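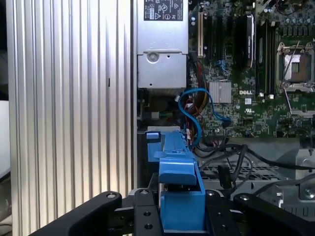
Inside one of the desktop computers, with the power supply and part of the motherboard showing.

Sulia Reading Rooms – progress report to the Marchetti Fund
December 21, 2023
Prepared by Rosario Sala

Period covered

This report covers the work done since the second payment was received in June. The grant pays for the evening adult literacy classes at Clorkamness and for the home reading packs. The budget table was sent separately and is not repeated in the text.

Classes

We planned to run four groups and are running five. The extra group was opened in the old library annexe after the beginners' class filled up and we had to start a waiting list. In total 69 adults have enrolled, against a target of 60. Of these, 22 had never taken part in any kind of class since leaving school.

Attendance has been uneven. The two early evening groups hold up well. The later group lost people when the bus timetable changed and the last service back to the estate was moved forward. We have brought that class forward by half an hour and shortened the break. Numbers have partly recovered, but three learners have told us they will not be coming back this year.

Italo Pellegrini took over the spelling and form-filling sessions from the start of the autumn term. Learners bring in their own letters and application forms, and most of the session is spent on those. He has asked for a second tutor in the room, as one person cannot get round everybody in the time. We would like to discuss this at the next review.

Reading packs

We have lent out 766 packs so far. Each contains two short books, a notebook and a sheet of suggestions for reading aloud with children. Returns are slower than we expected and almost 12 per cent of the packs are overdue. We do not charge for late returns and do not want to start. The packs on cooking and on local history are asked for most often. The poetry pack has hardly moved and we will split it up and use the books elsewhere.

Computers

Learners use the desktop computers for typing practice and for the online part of the certificate. The machines came to us second-hand and we have kept a small repairs line in the budget, which is underspent.

Problems

The heating in the annexe failed twice in November and we lost four sessions. The landlord, Tasten, has replaced the pump. Two of the lost sessions have been made up and the others will be added to the end of the spring term.

Tutor recruitment is still difficult – we advertised twice and interviewed one person, who took a post closer to home.

Next steps

Before the next report we intend to enter the first learners for the certificate, write to everyone on the waiting list, and move the pack loans to a single card index kept at the main desk. We also ask the Fund to agree that the unspent travel money may be used for tutor hours. The amount is shown on the last line of the budget table.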